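Term project notes, December

The manipulation project in the Harries course is now in its second half, and I have enough logged runs to write something down. Our group is three people: me, Osian Craddock on the planning side, and Cledwyn Mathias on everything with a connector on it. The task is kitchen cleanup. Pick a dish, bring it to the sink, rinse it, put it in the rack.

The first month went to calibration. The mount had 3 mm of play, which was enough to ruin every grasp on a thin rim. Cledwyn shimmed it and retorqued the bolts, and the hand-eye error came down to something we could work with. After that Osian moved the planner off the lab desktop and onto the Zondinel box, and planning time per motion stopped being the main complaint.
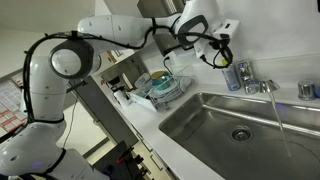 Cable routing has taken more of my time than the control code. Joint limits are in the model. Cables are not, so the planner will happily choose a wrist rotation that winds the harness around the forearm. The main cable follows the outside of the arm, clipped at the elbow and strapped along the links, and that part I consider done. The loop hanging under the wrist is the problem. With the arm reaching over the sink it dangles right by the bottle with the yellow cap, and the planner knows nothing about it. I have added a padded collision volume below the wrist, a plain cylinder, as a stand-in for the slack. It is crude and it costs us some reachable poses near the back ledge.

With the cylinder in place, we ran 34 trials of the rinse motion. 24 finished without a stop. Most of the rest were planner timeouts on the way back to the rack, where the padded volume and the dishes leave very little room. Shrinking the padding fixes the timeouts and brings back the snags, so the next step is to make it depend on wrist angle. Osian thinks a lookup table with 14 entries will do. I would like to try a fitted curve first.

Perception is still the Trudmont model from last term, retrained on our own dishes. Clear plastic remains bad. The depth values on it are mostly noise, and for now we place those items by hand and mark the run accordingly.

Logs and the collision config are in the group folder under dorkholm. The branch with the angle-dependent padding does not build yet.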